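Holroyd Lifetime Screen Honors: Your Questions, My Answers

14 comments | Share

I've been helping out with the Holroyd Screen Honors long enough that people stop me in the grocery store to ask about it. Every September the same questions land in my inbox, so I finally sat down with a pot of coffee and typed up the answers. If yours isn't covered, use the comments. I read all of them, even the grumpy ones!

What are the Holroyd Honors, exactly?

It's an award for working screen actors with very long careers, the kind of people whose faces you know from a hundred cop shows and whose names you can never quite pull up. Each honoree gets a bronze tile in the lobby floor of the Holroyd Theater, a ceremony, and a screening of something they picked themselves. We don't do Best Actor or Best Picture or any of that. One person a year, one tile, one party.

Who's being honored this year?

Lionel Oakley! I'm so happy about this one. If you count every credit, he has 486 television episodes to his name, and he's played judges, bartenders, a crooked dentist, and (my favorite) the neighbor across the hall in "Skevberg," who got maybe four lines per episode and stole every single one of them. He's also done a pile of movies, mostly westerns early on and then a lot of grandfathers.

Does a voice role count toward the credits?

Yes, and so does radio drama if there's a recording of it. Stage work doesn't count. I know, I know. Theater folks write to me every year about it and I sympathize, but the award was set up for screen people and the rules say screen.

How does somebody get nominated?

Anyone can send in a name. You fill out the form, you list the credits as best you can, and you write a page or so about why this person. Please write the page! A list of credits tells me where somebody worked. The page tells me why you still remember them in that one episode from when you were twelve. Last year we had 284 nominations and I'd guess half of them skipped it.

Can I nominate someone who has passed away?

Sadly, no. The person has to be living when nominations close. If they pass between then and the ceremony, the honor goes ahead and the family is invited to accept.

Can actors nominate themselves?

They can, and a few do, and I don't think there's anything wrong with it. Character actors spend whole careers waiting for somebody else to bring them up. Go for it.

Who picks the winner?

A panel of 3, and it changes every year. This time the chair was Maureen Hulme, who cast the original "Skevberg" and so had to step out of the room when Lionel's name came up. She took her sandwich with her. The other two voted without her, and then a former honoree broke the tie.

Wait, there was a tie?

There was, and no, I won't tell you who the other person was. They're eligible again next time, so if you have a hunch, send in a nomination.

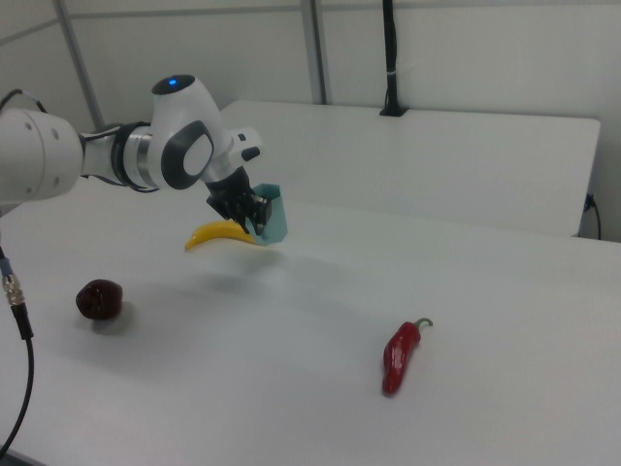
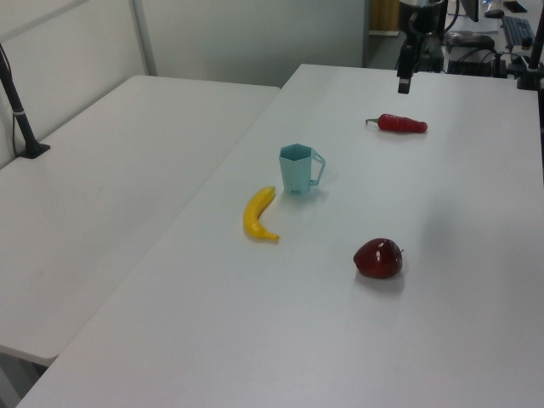
How do I get tickets to the ceremony?

Online or at the box office window. The window is open from noon until 6 p.m., and it takes cash, which the website obviously doesn't. The hall is bigger than it looks from the street, but the center section goes in the first couple of hours, so set an alarm if you care where you sit. There's a limit of four per person.

What if it sells out?

Put your name on the waiting list and then keep your phone on you. Seats do come back, mostly the afternoon before, when the guest lists get settled. I once watched a couple get called up from the waiting list while they were eating tacos across the street, and they made it in before the lights went down.

Is there a red carpet?

Kind of! It's a short stretch of carpet from the curb to the front doors, and it's dark green, because that's the color of the lobby. You don't need a ticket to stand along it. Honorees usually come through a bit before seven. Lionel has already told me he plans to walk slowly and shake hands, so if you want an autograph, this is a good year to show up with a pen.

What should I wear?

Whatever makes you feel like you're going out. I've seen tuxedos and I've seen clean jeans in the same row. The balcony gets chilly, so bring a sweater if that's where you're sitting.

What will they be screening?

Lionel picked "The Wirnamier Road," which surprised everybody, me included. It's an early one, black and white, and he's only on screen for eleven minutes. He says it was the first time a director asked him what he thought his character wanted. We found a good print, and he'll talk a little before it starts. Don't skip the talk. He tells a story about a mule that I'm not going to spoil.

Will the ceremony be streamed?

The speeches and the tile unveiling will be. The movie won't, as we only have the rights to show it in the building. The stream goes up on the theater's page and stays there for a month.

Where does the money go?

Ticket sales pay for the tile, the hall, and the honoree's travel. Anything left over goes into the Fillach Fund, which gives small grants to older actors who hit a rough patch with rent or dental work or a car that quits. Last year it gave out $2375. I'd love for that to be a bigger number, and there's a donation box by the coat check if you'd like to help me get there.

Can I see the tiles if I'm not coming to the ceremony?

Sure. The lobby is open whenever the box office is, and you don't have to buy anything. The oldest tiles are over by the staircase, and they've gotten pretty worn from shoes. The newer ones run toward the concession stand. Please don't put gum on them. (You'd think I wouldn't have to say it.)

Is the theater accessible?

There's a ramp at the side entrance and an elevator to the balcony. Wheelchair spaces are on the main floor, and you can book them with a companion seat next to each one. Captions run on the screening and there's a sign language interpreter for the speeches. If you need something else, write to me before you buy and I'll sort it out.

Can I bring my kids?

Yes, though the speeches run long and the movie is slow by their standards. My nephew lasted until the second speech and then slept on my coat. Under twelve gets in for half price.

How do I get in touch about next year?

Leave a comment here or drop a note at the box office with my name on it. Nomination forms go out once the tile is in the floor and I've had a decent night's sleep.

37 shares | 14 comments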